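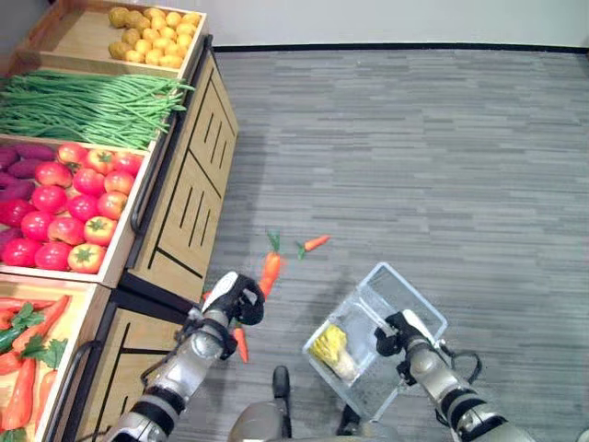

2 min read · 363 words

Can a robot work the produce aisle yet?

Gallery by Imre Gulyás

I spent part of April going back and forth to Clanton with one question in my pocket: are machines ready to do the dull jobs in a shop? Stocking, tidying, picking things up off the floor. I came home more excited than I left, and also with a longer list of things they can't do.

The picture at the top is my favorite of the bunch. Carrots on the carpet, two arms reaching in, and a clear plastic container held by its edge in one gripper with something like a small napa cabbage inside. If you have ever worked a produce stand you know this moment. Stuff is on the floor, your hands are full, and you still have to get on with it!

Look at the tomatoes, too. They are packed in tight rows, nearly to the front of the bin, and that is a tough spot for any gripper. A person slides two fingers in and feels the way. Green beans are hard in another way (they tangle, they bend, they hang over the edge), and small potatoes roll the second you touch the heap. I could happily watch a machine try all of it for a whole afternoon.

Carrots are a fair test for the same reason. They taper, so a grip that works at the thick end slides off at the thin one, and the leafy tops get in the way of everything. A carrot lying flat on carpet gives you very little to get under. My grandmother could scoop up three in one hand without looking.

So, yet? For shop floors, I'd say partly. Moving a box from one marked place to another is well within reach. Sorting a mixed spill, with soft things and hard things together, still takes patience and a person close by. At home I think it's further off, simply because no two kitchens keep the potatoes in the same place.

What I'd love to see next is the boring version: the same stand, the same vegetables, 159 tries in a row, with every miss written down. Saarela and Oma are next on my list, and I'll add those pictures to this page as I get them sorted.

Words and gallery: Imre Gulyás
Filed under: Robots, Shops, Chores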